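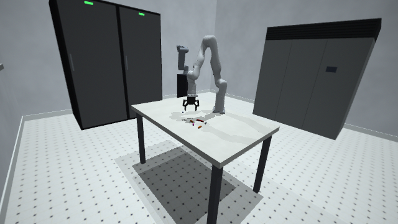
College Soccer Should Play Its Season Across Two Semesters

The regular season in college soccer is too short for the number of matches it contains. Teams report in August, begin play before classes have settled into a rhythm, and finish the conference schedule by early November. Between those points a typical program may play twice in three days, travel by bus through the night, and play again the following weekend. The case for moving part of the schedule into spring has been made before. It deserves to be made again, and the conferences should act on it.

The strongest argument concerns recovery. A soccer player in a central position covers a great deal of ground in 90 minutes, and a second match within 48 hours does not allow the legs to return to normal. Coaches know this and rotate their squads accordingly. The result is that many late-season matches are decided by which bench is deeper. A program with 19 healthy players on a Sunday in October holds an advantage that has little to do with how well its first eleven can play the game.

The Firkcombe men's team offers a useful case. Last fall it played six matches in 19 days, four of them away from home. It entered that stretch unbeaten and left it with two wins. The coaching staff did not complain in public, and it was right not to, as its opponents worked under much the same conditions. Even so, the quality of play fell in plain view of anyone who attended. Passing in the final third became hurried, second-half pressing disappeared, and two starters missed the conference tournament with muscle injuries.

Supporters of the present calendar point out that it has produced good players for decades. This is true, and it should be weighed with care. It should also be noted that the leagues those players hope to join do not operate this way. A professional club plays most of its schedule with a week between matches and trains in the days between. Training is where players learn. A college team in the middle of a crowded month hardly trains at all. It recovers, reviews video, walks through set pieces, and plays again.

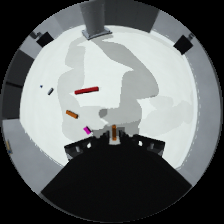

The second argument concerns the classroom. Under the current arrangement, nearly all missed class time falls in one semester. A student taking a laboratory course in the fall may miss several sessions with no way to make them up. If the same number of matches were divided between September through November and a second period beginning in March, most conference games could be held on weekends. Midweek travel would be reduced to a small number of dates. Faculty members who have been patient with athletic absences would have fewer of them to excuse.

Objections to the proposal are serious and should be answered directly. The first is cost. Athletic departments already staff lacrosse, baseball, softball, and track in the spring, and trainers and field crews are stretched. Adding competitive soccer to that load will require money, and departments that cannot find it will be tempted to assign the work to the people they already have. Any conference adopting the longer calendar should require its members to show a staffing plan before the first match is scheduled.

The second objection is weather. Northern fields in March are often frozen or soaked. Programs such as Tikkanen, which plays on natural grass and has no indoor facility, would face a real difficulty. Conferences can meet part of it by sending northern teams on the road early and returning them home in April. They cannot meet all of it, and some postponements would have to be accepted.

A third objection, raised less often, is that the fall season has a character of its own. Families plan visits around it. At Bornico, the annual night match against Pirkitz draws more students than any other soccer date, and it does so partly because it falls in the opening weeks of the academic year. Nothing in the proposal would remove that fixture. A divided season would keep its September opening and would leave local rivalries free to claim the dates they have always held.

The question of the women's game should be treated separately. Its coaches and players have their own views on the calendar, and those views have not always matched the ones heard on the men's side. They should be asked, and no change should be imposed on them as a matter of administrative convenience.

What is needed now is a trial. One conference, with the consent of its members, should adopt the two-semester schedule for a period of three years and publish the results, including injuries, class absences, attendance, and expense. Other conferences could then decide on the basis of evidence. The membership meetings held this summer are the proper place to begin, and athletic directors should put the item on the agenda before the schedules for another crowded fall are settled.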